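31/01/2018

# Bows, Ribbons and a Marble Floor: The Mallimmont Wallpaper Page

I said in October that I would put the Mallimmont paper up and report back, and several of you wrote to remind me that I hadn't. So this is the gallery page, such as it is. I went in doubtful and I am still fairly doubtful, which is probably not what Zesside hoped for when they put the pattern on the front of their catalog.

The claim, if you missed it, is that a big romantic floral "makes a small space feel larger." I have read that sentence about every wallpaper sold since I started keeping these pages, including plain ones. A bow the size of your hand does one thing to a small space, and that is fill it with bows.

Some practical notes before the picture.

**Cost.** The three walls used 2 rolls, with a sad strip left over that matches nothing. Zovonow had it cheaper than Zesside by the time I ordered, but charged for the sample, so call it even.

**Matching.** The braided ribbons run on a diagonal, and a diagonal lattice forgives very little. The leaflet says "easy match." I spent almost 14 hours on it, spread over more evenings than I care to list. If you are new to papering, get a stripe.

**Paste.** I used Bozsik, the ready-mixed kind. It was fine. It smelled like a school hallway and I would buy it again, though the "repositionable" on the lid is optimistic – you get one good slide and then you are committed.

**Corners.** Don't wrap a pattern like this around an inside corner and expect it to behave. Metal posts over the seams are the most sensible thing in the whole job. They look a little like a shop fitting, and I'd take that over half a peony meeting the wrong half of a bow.

**Floor.** The marble pattern came as a set suggestion with the paper. I had my doubts about beige and gray under that much pink and blue, and I haven't lost all of them.

## The gallery

Blue bows, pink blossoms and green sprigs on all three sides, with silver posts at the corners and the dark teal storage box on the marble-pattern floor. The teal is the one color I picked without any help from the catalog.
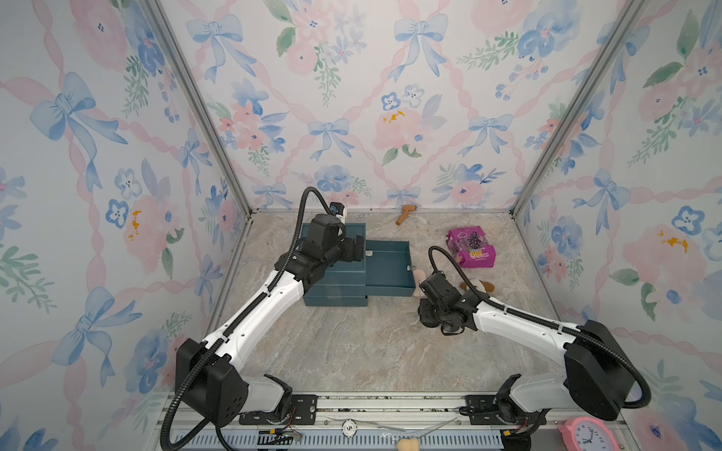 Comment from a reader: I put the same paper in a downstairs bathroom and I think you're being hard on it. The lattice is the best part. With the flowers alone it would look like a greeting card, and the braids give your eye something to follow. I do agree about the leaflet. My second wall is off by a finger's width and I hung a towel rail over it.

A towel rail is a fair answer. I still say the bows are too big.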